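# Getting onto a county emergency preparedness board as a regular resident?

**Rollus** · January 2, 2020

Our county is setting up a citizens' emergency preparedness board, and I would love to be on it! It has 11 seats, and four of those are set aside for residents with no job in police, fire or local government. The notice on the county page says applications close in April and that members "should be able to attend briefings with partner agencies."

I've never done anything like this. I run the laundry room and front desk at a small apartment building (40 units), and I did the free two-evening disaster class at the fire station last fall. I came out of it buzzing and have been reading the county's emergency plan ever since. All 166 pages, including the annex on levee closures.

What I can't work out:

- Do they run a background check, and how deep does it go?
- Are the meetings open to the public? Can I sit in before I apply?
- Does "partner agencies" mean federal people too, or only the sheriff and the hospitals?

Any tips on the application letter are welcome too. It's one page max.

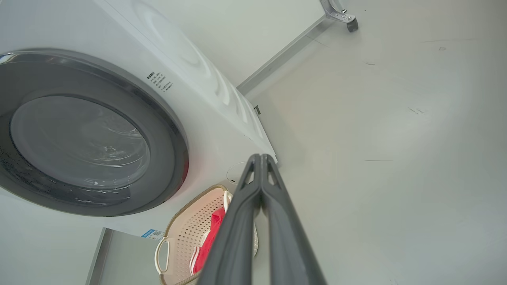
One more thing, in case it changes the answers. I live just outside the city limits, so I vote in county elections and not city ones. The form asks for "jurisdiction" and gives you one short line to fill in.

---

**Fuseini Essien**

Oh, please apply! I served four years on a board very much like yours, in a river county with a port, and it was the most interesting thing I've done as a citizen. They need people who look after a building and know which neighbors can't manage stairs.

On the check: ours was a name and fingerprint check through the sheriff's office. It took three weeks and cost me nothing. They were looking for felonies and for anything you'd left off the form. An old speeding ticket didn't matter. Some counties ask for more if members will see the protected parts of the plan, meaning the pages on water plants, bridges and so on. Call the emergency management office and ask which level they use. They'll tell you.

On meetings: they are usually open, with a closed part at the end when security details come up. Rules vary by state, so look at the posted agenda. If it says "executive session," you'll be sent out to the hallway for that bit. Go anyway! I sat in on two before I applied and put that in my letter, and the chair brought it up at my interview.

Partner agencies, in our case, meant the sheriff, both hospitals, the school district, the railroad, and a federal engineer who drove over twice a year. He gave the best briefings of anyone – maps, big ones, rolled out over two tables.

For the letter, skip the part about always having cared about safety (I read a stack of those later on, and they blur together). Say that you read the plan and name one thing in it you'd like to ask about. The levee annex would be perfect. Then say what you do at the building and when you're free. For jurisdiction, write the county name and add "unincorporated." That's the word they want if you're outside any city.

---

**Godden**

Unincorporated is right. My aunt's application got sent back over that line.

Also check whether it's paid. Ours isn't but they cover mileage.

---

**Noltlow**

Great answers already, so I'll just add the numbers side. Our county has a population of 829 in the town and maybe 2000 counting the farms, and we had three applicants for two resident seats. In a place that size you have really good odds! Bigger counties get more names, and there the commissioners often want one resident from each district. Find out your district number and put it in the first line of your letter.

If you don't get a seat, ask about the exercise days. They always want people to play evacuees, you get lunch, and you meet everybody who'd be on the board with you. I've done five and I'm signed up for the next one.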